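Séjours d'échange universitaire Betcombe : vos questions

Qui peut partir ?
Tous les étudiants inscrits, à partir de la 2e année. Les doctorants aussi, dossier à part (voir avec Greer Strachan).

Combien ça coûte ?
Forfait de 2000 euros, vol non compris. Logement, assurance locale, carte de transport : inclus. Acompte de 47 euros à l'inscription, pas remboursable.

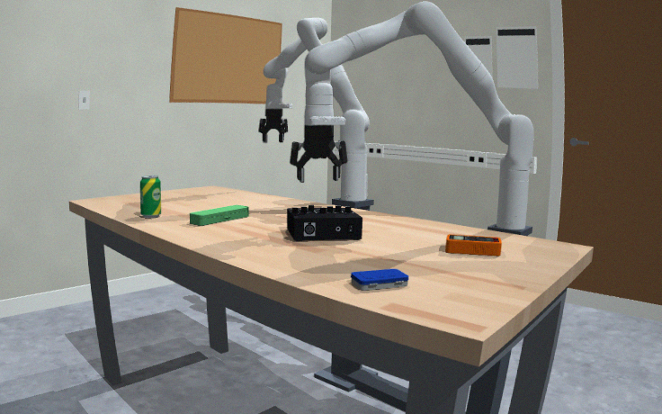 Les journées sur place : cours le matin, visites ou rencontres l'après-midi. Programme envoyé en juin, pas avant, inutile de relancer. Pour les cours, un carnet et un ordi suffisent, une table en bois clair sur quatre pieds gris foncé comme celle-ci fait très bien l'affaire. Les imprévus arrivent, un maire qui veut vous recevoir, un dîner en plus. Prévoyez une tenue correcte.

Et la famille d'accueil ?
Attribuée par Elspeth Imrie. Allergies, animaux, tabac : à signaler dans le formulaire, sinon on ne peut rien garentir. Changement possible la première semaine.

Faut-il un visa ?
Dépend du passeport. Comptez large pour les délais. Les frais sont pour vous.
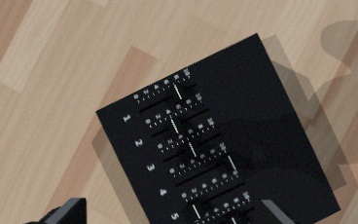
So-ying Yau nous écrit que le plus dur a été le premier week-end, sans programme, et qu'il faudrait prévenir les suivants. C'est noté : le premier week-end est libre, prenez contact avec les autres avant de partir.

On peut prolonger ?
Oui, à vos frais, prévenir avant le départ. Billet modifiable conseillé, on a eu des soucis l'an dernié.

Date limite des dossiers : 9 octobre 2020, minuit.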